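식탁 치우는 일

그러니까 내가 트레보에 들어간 건 순전히 설거지가 싫어서였다. 면접에서도 그렇게 말했다. 왜 로봇 회사에 지원했냐고 묻길래 "설거지가 싫어서요" 했더니 면접관 둘이 웃었고, 한 명은 뭔가를 적었다. 붙었다. 5월이었고, 회사 앞 이팝나무가 하얗게 피어서 출근길마다 머리에 꽃잎을 얹고 다녔다.

내 업무는 간단했다(간단하다고 들었다). 로봇 팔이 식탁을 치우는 걸 지켜보고, 한 번 할 때마다 표에 성공인지 실패인지 적는 것. 로봇 이름은 하다다였다. 누가 지었는지 아무도 기억을 못 했는데, 나는 그냥 '하다 말다' 할 때 그 하다라고 생각했다. 하다가 마는 로봇. 첫 주를 지내보니 꽤 정확한 이름이었다!

식탁이라고 해봐야 하얀 상판에 접시 하나, 파란 그릇 하나, 케첩 병, 그리고 장난감 과일들이었다. 딸기, 바나나, 오렌지 조각. 우리 조카 소꿉놀이 세트랑 거의 똑같았다. 조카는 네 살인데 자기 소꿉을 십 분이면 다 치운다. 물론 치운 다음 도로 쏟지만, 그건 다른 문제고.

나는 모니터를 두 개 썼다. 왼쪽 모니터에는 하다다의 손목에서 본 화면이 나왔고, 나는 이상하게 그 화면을 더 좋아했다. 내가 손이 된 기분이랄까. 가만히 보고 있으면 내 손가락이 까맣고 뾰족해진 것 같아서 괜히 키보드 위에서 꼼지락거리게 된다.
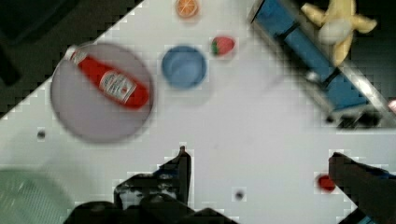 케첩부터 치워야지, 병이 접시에 누워 있는데 왜 바나나한테 먼저 가? 하르 플로레스가 내 의자 등받이를 잡고 그렇게 말했다. 우리 집에서는 애들도 그렇게는 안 해. 큰 것부터, 그다음에 접시, 그다음에 자잘한 거. 식탁 치우는 데 무슨 연구가 필요해?

나는 순서는 얘가 정하는 게 아니라고 대답했다. 지시문이 바나나면 바나나부터다. 하르는 그게 바로 문제라고 했다. 식탁을 치우라고 해야지 바나나를 치우라고 하면 그게 집안일이냐, 심부름이지. 그러고는 커피를 들고 가버렸다. 얄밉게도 맞는 말 같아서 나는 그날 오후 내내 그 생각을 했다.

우리 엄마는 평생 나한테 "상 좀 치워라" 한마디만 했다. 김치는 뚜껑 닫아 냉장고에, 남은 국은 냄비째 베란다에, 수저는 물에 담그고, 아빠가 아직 드시는 멸치는 건드리지 말고. 이 모든 게 그 한마디에 들어 있었다. 나는 그걸 배우는 데 한 십몇 년 걸렸고, 그러고도 멸치를 치워서 혼난 적이 많다. 그러니 입사한 지 얼마 안 된 하다다가 바나나 하나로 쩔쩔매는 걸 내가 무슨 자격으로 흉을 보겠나.

그래도 흉은 봤다. 혼자 앉아서 "야, 거기 아니고" 하고 중얼거리는 버릇이 생겼다. 옆 팀 보딘 담당자들은 빨래를 갰는데, 거기는 더했다. 수건 한 장 개는 데 거의 16분이 걸린 날도 있어서 사람들이 복도에서 박수를 쳤다. 처음엔 놀리는 박수인 줄 알았는데 진짜로 축하하는 거였다. 나도 쳤다. 손바닥이 얼얼할 만큼.

내 표에는 날마다 줄이 늘었다. 누적으로 457번째 줄을 적던 날이 기억난다. 점심에 먹은 냉면 때문에 배가 살살 아팠고, 시크포트에서 손님이 온다고 해서 다들 셔츠를 입고 있었다. (시크포트가 아니라 치크포트라고 읽는다고 누가 세 번이나 고쳐줬는데, 나는 손님 앞에서 결국 또 시크포트라고 했다.) 치크포트는 전국에 반찬 가게를 40곳 갖고 있는 회사였고, 로봇이 진열대를 정리할 수 있는지 궁금해했다.

손님은 나이 지긋한 여자분이었다. 코트를 팔에 걸고 식탁을 한참 들여다보더니 물었다.

"이게 지금 뭘 하는 중이에요?"

"바나나를 옮기는 과제입니다."

"어디로요?"
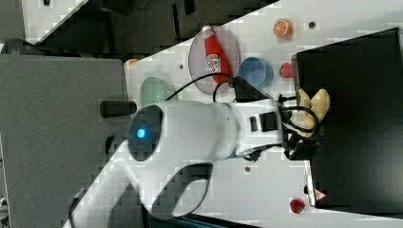 457번째 줄의 하다다. 바나나는 검은 상자 왼쪽 가장자리에.

나는 검은 상자를 손으로 가리켰다가, 어쩐지 부끄러워서 손을 내렸다. 손님은 고개를 끄덕였다. 우리 팀장이 옆에서 집는 힘이 어떻고 경로가 어떻고 하는 이야기를 길게 했고, 손님은 듣는 둥 마는 둥 계속 바나나만 봤다. 다들 조용했다. 나는 속으로 응원을 했다. 조금만, 조금만 더. 냉면도 잊어버렸다.

"우리 가게 새로 온 애도 처음엔 저래요." 손님이 불쑥 말했다. "콩자반 통을 들고 이렇게 서 있어. 어디다 놓을지 아는데 못 놓는 거야. 겁이 나서."

"그럼 어떻게 하세요?"

"어떡하긴, 그냥 둬요. 내가 옆에서 딴 일 하면서. 쳐다보면 더 못 놔."

그래서 나도 고개를 돌렸다. 말도 안 되는 짓인 건 안다. 하다다한테 눈치라는 게 있을 리도 없고, 내 일은 지켜보는 건데 말이다. 그래도 고개를 돌리고 벽에 붙은 비상구 안내도를 읽었다. 안내도에 따르면 우리는 3번 출구로 나가야 했다. 그런데 나는 그때까지 3번 출구가 어디 있는지 몰랐다.

툭, 하는 소리가 났다.

상자 안에서 난 소린지 바닥에서 난 소린지는 몰랐다. 팀장이 아, 했는데 그것도 어느 쪽 아, 인지 알 수 없는 아, 였다. 손님이 먼저 웃었다. 나는 천천히 고개를 돌려서 확인을 하고, 자리로 가서 표를 열고, 한 글자를 적었다. 뭐라고 적었는지는 하르한테만 말해줬다. 하르는 또 케첩 이야기를 했다.

그날 집에 갔더니 엄마가 밥상을 물리면서 상 좀 치우라고 했다. 나는 케첩은 없으니까 제일 큰 국그릇부터 들었다. 멸치는 그대로 두었다.

"웬일이니." 엄마가 말했다.

설거지는 여전히 싫어서, 그건 물에 담가만 놓고 잤다.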